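Folding Gauze

Printed muslin holds a fold poorly. The open weave crinkles, the layers trap air, and a stack of 102 cloths leans within a day. Nazanin Esfahani, who runs the linen room at Starow, folds each one flat on a table before it goes into a basket.
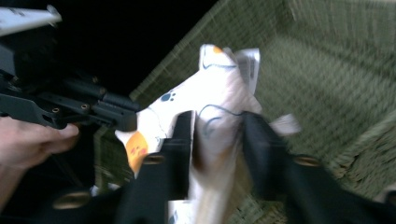
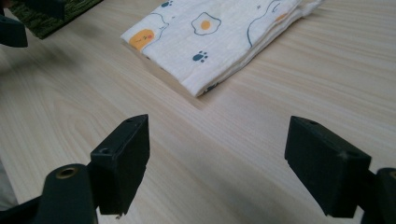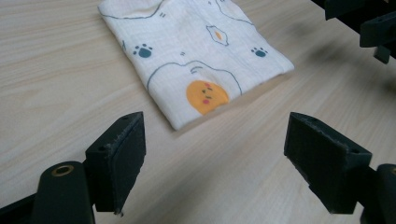

Storage

Fold to a rectangle and press from the center outward. Puffy edges are normal in gauze and need no ironing. Stack no more than two deep, or stand the bundles on edge. Esfahani rotates her stock every December.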